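Leave the writing on the table

Posted 2026-09-15

When our shared workroom at Polák opened, the big table in the middle was plain beige-grey and clean. By the first November it had writing on it. Today it has a great deal more, and every few months somebody proposes that we sand it, cover it or replace it. I think we should leave it alone.

I will start with the money, as that is where the argument usually starts. A new top from Vetemeck, cut to size and delivered, was quoted at £1,310. A roll of heavy clear covering would cost far less, but it lifts at the corners and catches sleeves, and we tried it once on the side bench with poor results. Scrubbing costs nothing except an afternoon and a lot of spirit cleaner, and permanent marker leaves a grey smear that looks worse than the word did. So the cheap options work badly and the good option is dear. That alone would be enough for me to put it off for a year.

But I would keep the table even if the new top were free.

What a clean table does to people

The room has 2 tables. The small one by the window is the good one, with an oiled surface and a notice asking for mats. People use it for eating lunch. They do not cut, glue, draw or take things to bits on it. When the big table is full they would sooner wait, or sit on the floor with a board on their knees.

I don't blame them. A clean surface asks you to be careful, and being careful is tiring when you are trying to work something out. The first mark on it feels like damage. On the big table the next mark is one more among many, and you can get on.

Shared kitchens show the same thing. The chopping board that gets used is the scored one. The handsome one leans against the wall and holds up the cookery books.

The case against

There are fair complaints, and I have made some of them myself.

The first is that it looks a mess to visitors. It does. People who come to look round the room for the first time sometimes glance at the table and then at each other. I have come to think this is useful. Anyone put off by pen on a work surface would probably not enjoy the rest of the room either.

The second is that some of what gets written is rude or unkind. This has happened twice that I know of. Both times it was blacked out with a thick pen the same day, and the black patches have since been drawn over. A rule against unkindness is needed in any shared room, and it can be kept without a rule against pens.

The third is that ink comes off on things. Fresh ink does, for a minute or so. If you are working with pale cloth, put paper down first. We have a shelf of old newsprint for the purpose.

The fourth complaint, that it is a waste of a decent table, I don't accept. A table that is in use most evenings is hardly wasted.

What is on it

Most of the writing is not meant for anyone. There are spellings being tried out, sums, lists that stop halfway, and names gone over until the line is thick. Because people sit on all sides, a good part of it is upside down wherever you stand. You read what you can and leave the rest.

The colours pile up too. Purple, teal, green, red, blue and black all overlap in places, and the loops of one person's handwriting run straight through another's. Things get put down on top and become part of it for an afternoon: a spotted soft toy on a pink sticky note, a bit of wire, a pen.

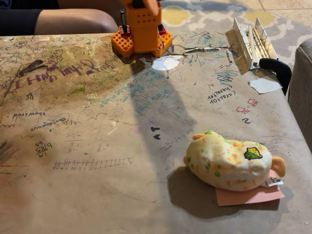

What I would do instead

If there is money to spend on the room, spend it on light. The lamps over the big table are poor, and in winter anyone sitting with their back to the window works in their own shadow. Brendivum sells a plain hanging lamp that would do, and 2 of them would cover the whole length. The stools need attention as well. There are 6 with loose legs, and a loose stool is a better reason for a repair day than a word somebody wrote in spring.

Zoten, the group that has the room before us, would like the top replaced and has said so politely. I would ask them to use it for one more winter with proper light over it, and then tell us what they think.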